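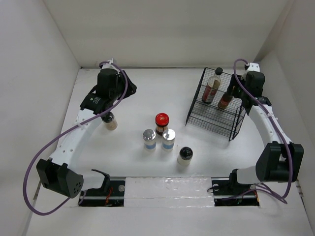
Containers on the work surface and in the wire rack.

Tellbridge began selling oat yoghurt in June, and the head of the dairy says the recipe took longer than the shop did.

"We threw out 200 litres before we had one we'd eat ourselves," she said. "Oats go slimy if you warm them too long. Customers won't forgive slimy."

The plain pot is now the best seller, ahead of the plum. It is made with oats, water, salt and a live culture, and keeps for two weeks in the fridge.

Asked about the price, she said the 400 gram pot costs more than she would like. "The culture is the dear part. We buy it in small lots."

A coconut version is planned. "It sets well, but it tastes of coconut whatever you do," she said. "Some people want that. I'd put it on curry."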